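Glass test tubes for the seed drawer

September 7, 2023

I've gone back to glass for storing seeds, and the test tubes are out. 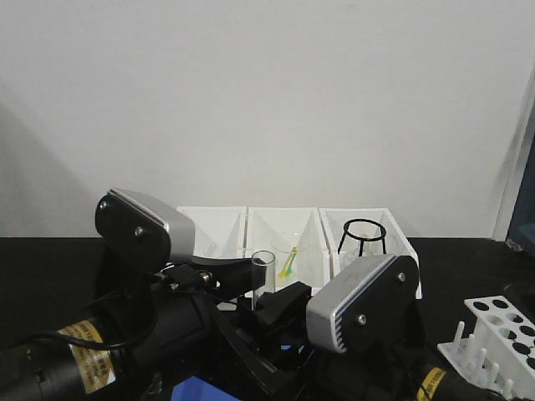 Plastic would do the same job and wouldn't break when you drop it, went one comment under my last seed post. It went on to say that paper envelopes had worked for everybody's grandparents and cost next to nothing. Fair points, both of them. I used envelopes for years and plastic vials for two, so I'll go through what went wrong with each.

Envelopes first. Mine lived in a shoebox in the hall closet. Lettuce and poppy seed got out through the bottom corners, and by spring there was a layer of mixed seed in the box that I couldn't sort and ended up scattering behind the shed. Some of it came up. I also had a mouse one winter, and the mouse went for the squash and left the rest alone. If your closet has no mice and your envelopes have good corners, stay with envelopes.

The plastic vials were fine for big seeds. Small ones stuck to the walls. Tip out celery seed and a third of it stays behind, clinging on, and you stand there tapping. The vials also turned cloudy after a few trips through hot water, and I never got the smell of dill out of four of them.

With a clear glass tube I can see straight through to what's in it, and how much, without opening anything. The rounded rim at the top makes it easy to seat a stopper, and seed pours out in a line if you turn the tube slowly while you tip it. I do this over a dinner plate. A white one for dark seed, a blue one for anything pale.

I bought mine at Kellasum in Drerkevcombe, which is mostly a hardware store but has a back aisle of canning supplies and odd glass. They come in a tray with the corks in a separate bag. Check the corks before you leave. In my first tray 3 were crumbling, and I had to drive back. The store swapped them and didn't make a fuss.

Washing is simple enough. Warm water, a drop of dish soap, a narrow bottle brush. Don't push the brush hard against the bottom; that's how I lost my first one. Rinse twice and stand them upside down overnight. Then I give them another full day right side up, since water hides in the curve at the bottom and damp seed goes moldy fast. If I'm in a hurry I twist up a strip of paper towel and leave it in the tube for an hour.

The seed has to be dry too. Beans I leave on a tray until they snap when I bite one. Tomato seed gets rinsed, spread on a coffee filter and left on top of the fridge for a week. Peppers take longer than you'd think.

Labels took me a few tries. Marker on the glass rubs off. Sticky labels cover up the seed, and they leave gum when you peel them. Now I cut a slip of paper, write the variety and year in pencil, roll it up and put it inside with the writing facing out. It stays put, and I can reuse the tube without scraping anything.

For keeping them upright I drilled holes in a length of scrap two-by-four. The first row was too tight and the tubes had to be twisted in, which I don't like doing with glass, so I opened those holes up with sandpaper wrapped around a pencil. The block sits in the bottom drawer of the hall dresser, away from the window. Glass lets light in and seed keeps better in the dark.

They don't suit everything. Runner beans go in a jam jar. So does corn. A packet of 500 carrot seeds fits in one tube with lots of room left, and that's the sort of thing I'd use them for: carrots, lettuce, poppies, basil, tobacco flower, all the fine stuff.

I still have the kale to thresh. It's hanging in a pillowcase in the garage, and the pods are starting to split on their own. The zinnias can stay out until November if the weather lets them. I'm short of corks again, so there's another trip to Drerkevcombe before then, and I'll see if the store has the rubber kind in that size.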